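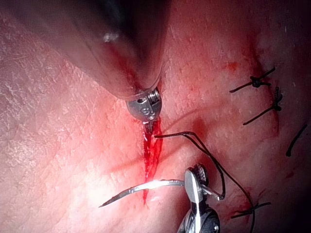
Does it work, or did you just wait? Scar creams and the trouble with before and after
Speaker notes – Somtochukwu Igwe
Cellorthorpe Public Library, evening talks, 7 June 2025
Running time 40 minutes plus questions. Notes in parentheses are for me and shouldn't be read out.

Slide 1. Title

(Wait for the side door to close. It bangs.)

Good evening. I spent eleven years as a pharmacist, most of them behind a counter with a scar cream display to my left. I sold a lot of it. People would ask me whether it worked and I would say "a lot of people like it," which is true and also a dodge. Tonight is what I should have said.

Say early: I have no product to sell, I'm not going to look at anyone's scar, and if you have a scar that is growing, hurting, or stopping a joint from moving, see a doctor. A talk in a library won't do it for you.

Slide 2. What a cut does if you leave it alone

Keep this short. Last time I spent twelve minutes here and lost the back row.

Any cut that goes deep enough bleeds, clots, swells, and then fills in. New collagen gets laid down fast and messily. For the first weeks and months the scar tends to look worse: redder or darker, raised, firm, often itchy. Then it slowly remodels. It usually flattens, softens, and loses some of its color. This can take a year, and in some people closer to two.

Ask: "When does a person buy scar cream?" Let them answer. Somebody always says "when it looks bad." Right. They buy it near the worst point of a thing that was mostly going to improve.

So the cream starts at the top of the hill. Everything after that is downhill whether you rub something on it or not.

(Don't oversell this. Plenty of scars don't improve much. Keloids don't follow this course at all – they can grow past the edges of the original wound and keep going. Say so here, because someone in the room will have one and will be wondering why I'm talking as if they don't exist.)

Slide 3. The Flimudura claim

Read it off the slide, slowly: "95% of users saw a visible improvement in 12 weeks."

Flimudura is a gel in a white tube. It's not the worst one, and I picked it mainly because the company answered my emails. I wrote to them in March and asked where the 95% came from. Credit to them, they told me.

Slide 4. Where the 95% came from

They emailed a questionnaire to 3016 customers. They got 628 back. Of those, 598 ticked "some improvement," "good improvement" or "excellent improvement."

598 out of 628 is 95%. The arithmetic is fine. I have no complaint about the arithmetic.

Go through the problems one at a time. Don't rush.

One. Four out of five people never answered. Who throws away a questionnaire about a gel? I don't know, and the company doesn't either. Maybe they were too busy and thrilled. Maybe the tube was in the bathroom trash.

Two. Look at the choices. There were five: worse, no change, some, good, excellent. Three of the five count as a win. The company couldn't give me the split between "some" and "excellent," or wouldn't. I asked twice.

Three. Nobody in this survey went without the gel. We have no idea what 12 weeks of doing nothing would have looked like in the same people. Going back to slide 2, I'd expect a good number of them to tick "some improvement" as well.

Four. They paid for it. I have bought running shoes that I believed in for exactly as long as it took me to stop being annoyed at the price. If you've put a gel on twice a day for three months, you're on its side.

(Pause for questions here if hands are up. If Petrică Moldovan is in the room he will ask about response rates. Let him, he's right, but move on after one.)

Slide 5. Before and after

I have taken the ads themselves out of the deck. Last time people kept comparing the models' knees.

Things to look for on any before-and-after pair:

The light. Light from the side throws every ridge into shadow. Light from the front flattens it all out. You can do this at home with a lamp and a healthy knuckle.

The color. A slightly warmer picture makes a pink scar fade into the skin around it.

The stretch. Bend the knee and the scar goes pale and thin. Straighten it and it bunches up.

The dates. Very often there aren't any. "After" could be 12 weeks or it could be two Christmases later.

The choosing. Even if the light and the dates are perfect, someone picked that pair out of a pile. What did the rest of the pile look like?

Activity: everyone gets out a phone and takes two pictures of the same patch of skin, one with the lamp on the side table, one facing the ceiling light. Two minutes. Have them show a neighbor if they feel like it. Adebayo Usman has offered to bring a second lamp. Check the extension cord reaches.

Slide 6. What about silicone?

I expected to dismiss this too, and I can't do it cleanly.

Silicone sheets and gels have been compared against no treatment in real trials. Some of those trials found flatter scars. Many of them were small, and in plenty the people doing the judging knew who had worn the sheet. When reviewers put the whole heap together they come out lukewarm: might help, quality of evidence poor, we can't be sure.

My reading is that it may do a modest amount, possibly by keeping the surface from drying out. It's unlikely to hurt you beyond a rash under the sheet. If a surgeon has told you to wear it, wear it, and don't quote me at your follow-up visit.

What I won't go along with is the markup. The Tonska sheet comes in a box with a magnetic lid. I cannot find a reason in their leaflet why it should do more than a plain one from the bottom shelf, and I read the leaflet twice, including the side in very small type.

Slide 7. Vitamin E, onion extract, and the things my aunt swears by

Vitamin E: the studies don't show much, and a fair number of people get an itchy rash from it. I used to suggest it. I've stopped.

Onion extract: mixed at best. Some trials compared it with plain ointment and saw little between them. Plain ointment is cheap.

Cocoa butter, coconut oil, and so on: they moisturize. A scar that isn't dry looks and feels better that afternoon. If you enjoy it, carry on.

Massage: lots of enthusiasm, weak studies, and every study seems to do it differently. It's free. Wait until the wound has fully closed. I have met people who started on day four.

(Don't tell the story about the toothpaste. It ran long and upset somebody.)

Slide 8. Letting it breathe

I'm putting this in because it comes up every single time. The idea that a cut should be left open to dry into a good hard scab is old and popular, and it's one of the few things tonight where I'd say the evidence leans firmly the other way. Clean it, keep it lightly moist with petroleum jelly, cover it, change the covering. For a surgical wound, follow the sheet they sent you home with, even where it disagrees with me.

And sun. Fresh scars can darken in sunlight and stay dark a long time. Cover them or use sunscreen once they've closed. This is dull advice, and I notice that it gets one line at the bottom of the Flimudura box, under the recycling symbol.

Slide 9. The laser question

Fraser Swanson asked me to cover this after he was quoted 2000 dollars at the Dixit clinic for a course of laser on a shin scar. He said I could use it.

Lasers are a different matter from creams. They do something to tissue, you can measure it, and for some kinds of scar there is decent reason to offer them. My doubts are about the selling. Fraser's scar was five months old. The consultation was free and lasted nine minutes. He wasn't asked whether it bothered him or whether it was already fading. He was shown a folder of photographs – see slide 5.

Questions he could have taken in with him, on the slide for people to copy down:

How many scars like mine have you treated, and can I see the ones that didn't go well?
What would you expect if I came back in six months having done nothing?
What can it make worse, particularly on my skin tone?
Who operates the machine?

Amarachi Okafor made me add "on my skin tone" and she's right to. Darker skin carries a higher risk of color changes with some of these treatments, and I'd left it off the first version completely.

Slide 10. Where I might be wrong

A talk like this can slide into "everything is a con," and I don't believe that. So, against myself:

Weak evidence for a cream doesn't prove that the cream does nothing. A small effect could be hiding in there and nobody has paid for the trial that would find it.

Feeling looked after counts for something. A person who rubs a gel in each night is at least checking the scar and noticing changes. I just think they could do it with a much cheaper tub.

I also only hear from people who come to talks like this. You are a self-selected sample and I wouldn't put you in an ad.

Slide 11. If you're going to try something anyway

Take a picture today, by the same window, at the same hour, with the limb in the same position. Put the date on it. Take another every four weeks and don't look at the old ones in between. If the scar is long enough, treat one half and leave the other alone, then ask someone who doesn't know which is which. I did this on my own forearm for sixteen weeks. My sister picked the untreated half.

(They will laugh. Remind them that one forearm is one forearm.)

Questions. Handouts are on the table by the coats. Lights back up before people start on the stairs.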